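The Table at Pastham

Shoshana had the table until four. After that it went back to the landlord with the rest of the furniture, and the flat on Longo Street would be locked.

She started with the drawers in the next room. There were 17 pens and she tried every one of them on the back of an envelope. Six worked. She put those in her coat pocket and threw the rest into the bag by the door. Her aunt had kept receipts too, from shops in Pastham that had closed before Shoshana was born. She read a few and then stopped reading them.

The kitchen took longer. The cupboards were mostly empty by noon, but things kept landing on the table while she decided about them – a tin of buttons, a radio, two egg cups. By three she had cleared most of that away. The pump bottle stayed where it was, clear plastic with something pale blue inside. She had moved it twice already and couldn't say whether it was worth packing.

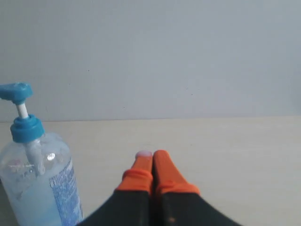 Ingeborg Nolte said on the phone that it was always the half-used things that held people up. Furniture was easy, she said, you sold it or you didn't. When she emptied her mother's house in Drondeden she had spent 30 minutes on a jar of hand cream.

"What did you do with it?" Shoshana asked.

"I used it. It lasted until September."

Shoshana wedged the phone against her shoulder and ran a cloth along the edge of the table. The top was pale and had come up well. She had done her homework at it when she was nine, and eaten a lot of soup.

"Are you still there?" Ingeborg said.

"I'm wiping."

The buzzer went at a quarter to four. The men were early. She told Ingeborg she would call from the train, put the bottle in her bag and went down to open the door.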